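4章 受付端末とリーダーの設置(迷い犬・迷い猫の窓口むけ)

対象:警察署・交番の拾得窓口で Kerau を使う人。設置業者が入らない場合の手順。業者が入る署は4-6まで飛ばしてよい。
この章は急ぎで直した版。図の番号が前の版とずれているところあり。次の改訂でそろえる。

4-1 はじめる前に

箱の中身を先に全部出す。足りないまま始めると途中で止まる。

Kerau 受付端末(画面つき本体)
Jida リーダー(マイクロチップ読取用、手持ち)
Yap 充電台
電源アダプター 2個(太いほうが端末、細いほうが充電台)
LANケーブル
窓口用の控え用紙 1束
登録カード(封筒入り。捨てないこと)

登録カードの封筒は薄いので、緩衝材と一緒に捨てる署が多い。再発行は郵送のみ。時間かかる。

別に用意するもの:
署内ネットワークの接続情報(担当係に聞いておく)
管理者の職員番号
机の上の空きスペース。端末と充電台が横に並ぶ幅
ラベルを書くペン

注意:アダプターは2個とも同じ形のプラグだが電圧がちがう。取りちがえると充電台が壊れる。保証の対象外。

4-2 置き場所

1. 端末は窓口のカウンターの内側に置く。届け出に来た人から画面が見えない向きで。画面には届出人の住所と電話が出る。
2. 充電台は端末の右でも左でもよい。ただし端末の真後ろは不可。電波が弱くなる。
3. ケージ置き場から離す。水、毛、砂。とくに毛。吸気口は本体の底にある。
4. 直射日光を避ける。7月の西側の窓ぎわに置いて画面が黒くなった署があった。冷えたら戻ったが、交換になった。
5. 床置きしない。

カウンターが狭い署は、端末を壁掛け金具で取りつけてもよい。金具は別売。ねじは金具の箱に入っている分だけを使う。長いねじを使うと基板に当たる。

メモ:交番で机が一つしかない場合、充電台だけ棚の上でもよい。リーダーを取りに行く手間は増える。

4-3 配線

順番を守る。電源は最後。

1. LANケーブルを端末の背面、青い枠の口に差す。カチッというまで。
2. 反対側を壁の口、またはハブに差す。
3. 充電台の細いアダプターを充電台に差す。コンセントにはまだ差さない。
4. 端末の太いアダプターを端末に差す。これもコンセントはまだ。
5. ケーブルの向きを見直す。引っぱられているところがないか。
6. 端末のほうをコンセントに差す。
7. 端末の画面にメーカー名 Endent が出たら、充電台をコンセントに差す。

画面が出ないとき:本体右の主電源。出荷時は切になっている。ここで問い合わせが一番多い。

テーブルタップは使ってもよいが、電気ポットや電子レンジと同じタップにはしない。夜勤でお湯をわかすたびに端末が再起動する。

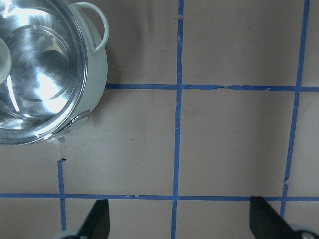

図4-3 丸い鍋。ステンレス、内側は鏡面

4-4 最初の起動

1. 言語を選ぶ。「日本語」。あとで変えられる。
2. 時刻を確認。ネットワークにつながっていれば自動。つながらないと初期値のままになり、受付時刻が全部ずれる。必ず見ること。
3. 署コードを入れる。登録カードの表、上の段。
4. 登録キーを入れる。登録カードの裏。ハイフンも入れる。英字は大文字。
5. 管理者の職員番号を入れる。
6. 管理者の暗証番号を決める。誕生日、署の電話番号の下の桁は受けつけない。
7. 「接続テスト」を押す。

接続テストが「良好」になればこの節は終わり。4-5へ。

「エラー539」が出るとき
署コードと登録キーの組が合っていない、の意味。次の順で見る。
・オーとゼロ。登録キーにオーは使っていない。
・カードがほかの署のものでないか。まとめて届いた場合に入れかわることがある。
・先に別の端末で同じカードを使っていないか。1枚で1台。
それでも出るなら入力をやめて連絡。続けて失敗するとカードがロックされ、解除は郵送になる。

「応答なし」が出るとき
539とは別。ネットワーク側。LANケーブルを抜き差しし、担当係に端末の登録が済んでいるか聞く。署によっては機器の申請が先に必要。申請書の様式はこちらでは用意していない。

4-5 リーダー(Jida)の組みあわせ

リーダーは出荷時、どの端末ともつながっていない。

1. リーダーを充電台にのせる。ランプが橙になる。
2. 緑になるまで待つ。初回は長い。昼に始めたら夕方と思っておく。
3. 端末の画面で「設定」→「リーダー」→「追加」。
4. リーダーの側面のボタンを長押し。ランプが青の点滅になる。
5. 画面に番号が出る。リーダーの底の番号と同じか見る。
6. 同じなら「登録」。ちがうなら「戻る」。隣の部屋の別のリーダーを拾っていることがある。
7. ブザーが鳴れば完了。

1台の端末に登録できるリーダーは2台まで。3台目を足すときは古いほうを先に消す。消しても過去の読取り記録は残る。

注意:リーダーを充電台にのせたまま組みあわせをしない。途中で切れる。手順4の前に持ち上げること。

名札を貼る場合は背面の平らなところに。読取り面(丸いくぼみ側)にはシールを貼らない。

4-6 試し読み

箱に試験用チップの入ったプラスチックの札がある。犬や猫で試す前にこれで。

1. 札を机に置く。金属の机は不可。紙の束か木の板の上に。
2. リーダーの読取り面を札に近づけ、ボタンを1回押す。
3. ゆっくり動かす。速いと読めない。
4. 番号が画面に出る。先頭に「TEST」とついていれば正常。
5. 「保存しない」を押す。

ここで「保存」を押すと、存在しない犬が1頭、受付中のまま残る。残ってしまった場合は管理者で入り、「受付一覧」→該当の行→「試験として取消」。ふつうの取消ではなく「試験として取消」のほう。ふつうの取消だと月の集計に入ってしまう。

札はなくさないように。点検のたびに使う。

4-7 生体を読むときの手順

署で読む人むけ。最初の1頭で慣れた人が横につくとよい。

1. 先に様子を見る。うなる、耳を伏せる、隅から出ない、なら読まない。落ちつくまで待つ。
2. 首輪、鑑札、迷子札があればそちらを先に記録。電話番号が書いてあれば、チップを読むより早い。
3. 首輪に金属の飾りが多い場合は位置をずらす。外さない。外すと逃げたときに持つところがなくなる。
4. 肩甲骨の間あたりから始める。背中の中央、左右の肩、首の横へとゆっくり。
5. 読めなければ一度離れて、向きを90度変えてもう一回。
6. それでも読めないときは「チップなし」ではなく「読取れず」を選ぶ。

手順6は必ず守る。「チップなし」を選ぶと照会の候補から外れる。あとで動物病院で読めた例が複数ある。

ケージごしに読む場合、金網に触れているとほぼ読めない。扉を開けるなら部屋の戸を先に閉める。窓も。猫は棚の上に行く。

かまれた、引っかかれた場合は受付を中断して、署の決まりのとおりに。Kerau の画面は放っておいてよい。入力の途中は自動で保存される。

4-8 受付票の入力

必須の欄は黄色。黄色が残っていると「確定」が押せない。

拾得の場所:地図で指すか、文字で入れる。文字なら「○○公園の北側入口」くらいまで。「公園」だけだと照会で引っかからない。
拾得の日時:届出の時刻ではなく、見つけた時刻。まちがいが多い。
種別:犬、猫、鳥、その他。うさぎ、亀、フェレットは「その他」にして、備考に書く。
毛色:一番広い色を先に。迷ったら写真をつけて「混」。
首輪:あり、なし。色も。
性別:わからなければ「不明」。無理に見ない。
大きさ:小、中、大。猫は全部「小」でよい。
届出人:氏名、連絡先。預かりを希望するかどうか。
備考:なんでも。「お手をする」「呼ぶと右だけ向く」など、飼い主しか知らなそうなことを書いておくと本人確認の助けになる。この欄は外部の公開ページには出ない。

写真は2枚まで。1枚は横から全身、もう1枚は顔。背景に届出人の顔や車のナンバーが入っていないか確認。入っていたら撮りなおす。切りぬき機能はこの版にはない。

確定を押すと受付番号が出る。控え用紙に書いて届出人に渡す。プリンターをつないでいる署は自動で出る。

4-9 照会と通知

確定すると自動で遺失届との突き合わせが始まる。画面右上の丸が回っている間は電源を切らない。

候補が出たとき
1. 候補の行を開く。
2. 写真と特徴を並べて見る。
3. 合っていそうなら「連絡待ち」に変える。この時点では飼い主に何も届かない。
4. 電話は人がかける。自動音声の機能は止めてある。
5. 本人確認が済んだら「返還予定」。時刻を入れる。

候補が出ないとき
そのままでよい。新しい遺失届が入るたびに裏でまた突き合わせる。手で「再照会」を押す必要はない。押しても害はないが、夕方は混むので遅くなる。

飼い主を名のる人が来て、チップの登録名とちがう名前だった場合は返還予定にしない。「保留」にして上席へ。譲渡のあと名義を変えていないだけのことも多いが、窓口では決めない。

4-10 公開ページの設定

初期値は「公開しない」。署の判断で切りかえる。

1. 管理者で入る。
2. 「設定」→「公開」。
3. 公開する項目に印をつける。種別、毛色、拾得の町名まで、が標準。
4. 写真を出すかどうか。顔の写真だけ、も選べる。
5. 「確認画面」で見てから「公開」。

首輪の色は出さないことをすすめる。本人確認に使うので。
番地まで出さない。届出人の家がわかってしまうことがある。
公開をやめたいときは同じ画面で「停止」。反映まで少し待つ。検索サイトに残った分はこちらでは消せない。

4-11 毎日の点検

朝の引き継ぎのときに。

1. リーダーが充電台にのっているか。ランプが緑か。
2. 端末の時刻。
3. 受付一覧に「入力中」で止まっているものがないか。あれば夜勤の人に聞く。
4. 試験用の札を1回読む。「保存しない」。

週の点検は木曜にしている署が多い。木曜の夜に更新ファイルが配られるので、その前に済ませると楽。
・本体の底の吸気口。毛がつまっていたら、電源を切って乾いたはけで。掃除機は不可。
・リーダーの読取り面をふく。水でぬらして固くしぼった布。消毒用アルコールは側面と持ち手だけ。読取り面にかけると曇る。
・充電台の端子。さびていないか。

4-12 更新

夜間に自動。端末の電源は入れたまま帰る。
更新のあと、初回だけ管理者の暗証番号を聞かれる。夜勤の人が知らないと朝まで受付できない。封をして当直の引き出しに入れておくなど、署で決めておくこと。
更新に失敗すると前の版で立ちあがる。画面の下に「前版で動作中」と出る。受付はできる。急がなくてよい。次の夜にやり直す。

4-13 端末が使えないとき

停電、断線、故障。
1. 控え用紙の裏面が手書き用の受付票になっている。それを使う。
2. 番号は「手」+署の通し番号。
3. 復旧したら「手書き分の入力」から入れる。ふつうの受付から入れると受付時刻が復旧後の時刻になる。
4. 入力した紙は捨てずに保管。

リーダーだけ壊れた場合は、近くの動物病院か保健所に読取りを頼む。連絡先は設置のときに「設定」→「連絡先」へ入れておく。空のままの署が多いです。今入れてください。

4-14 よくある質問の抜き出し

リーダーが鳴りっぱなし。
→ 電池が残り少ない。充電台へ。のせても鳴るなら側面のボタンを長押しして一度切る。

画面の字が小さい。
→ 「設定」→「表示」→「大」。眼鏡の人は最初からこれで。

鳥の足環は読めるか。
→ 読めない。足環の番号は目で見て備考に。

番号は出るが登録者が出ない。
→ チップは入っているが登録がまだ、か、登録先の返事が遅い。時間をおいて再度。番号は必ず保存する。

同じ猫が何度も届く。
→ 受付は毎回新しく作る。前の番号を備考に書く。「関連づけ」の機能は次の版の予定。

端末を別の署へ移したい。
→ 勝手に移さない。署コードがひもづいている。下記へ連絡。

4-15 連絡先

Endent 窓口機器サポート 担当 Rogelio Fajardo(ロヘリオ・ファハルド)
平日の日中。電話がつながらないときは端末の「問い合わせ」から送る。そのほうが早いときもある。
連絡の前に用意するもの:署コード、端末の底のシールの番号、エラーの番号。エラーの画面は消す前に写真をを撮っておく。
登録キーは電話で言わない。こちらからも聞かない。

設置が終わったら、同梱の設置確認票に記入して管理者へ。確認票の「4-5 読取り試験」の欄は4-6のまちがい。そのまま書いてもらって構わない。

次の章:5章 プリンターの接続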